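Home News Standards Interviews Archive
3 min read

House rules for a tidying robot

Brostico wrote its first working rules for indoor manipulation trials in April. The engineer responsible for them, interviewed at the Koltell office on June 8, 2022, describes the document as short by design. "It has 16 clauses. The draft had 68. Operators did not read the draft."

The first clause concerns the floor. Any basket set down for a task counts as an obstacle until the operator confirms its position, and chair bases are treated the same way.

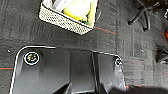 "Chair legs are low and they spread," the engineer says. "A planner that only checks at seat height will miss them. We require a check at floor level before each approach."

Shelving has its own section, drafted with Hotov. Soft goods and boxes may share a shelf, but nothing with a loose strap or an open bag may be handled at full speed. 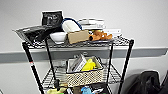 "Plastic film is the difficult case – it moves when the gripper comes near, and the grasp estimate is out of date. The rule is half speed, then a second look."

Wire units on casters must be locked and pushed once by hand before a run. Ejigu, which audits the logs, asked for that check to be recorded separately.

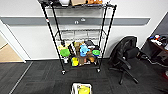
"Drift is small per contact. Over 2,000 contacts it matters, and the shelf map is wrong by the end of the shift." The limit is 3 failed grasps on one object – after that the operator takes over and writes down the cause.

The next revision will cover doorways. The engineer expects it to add one clause and remove two.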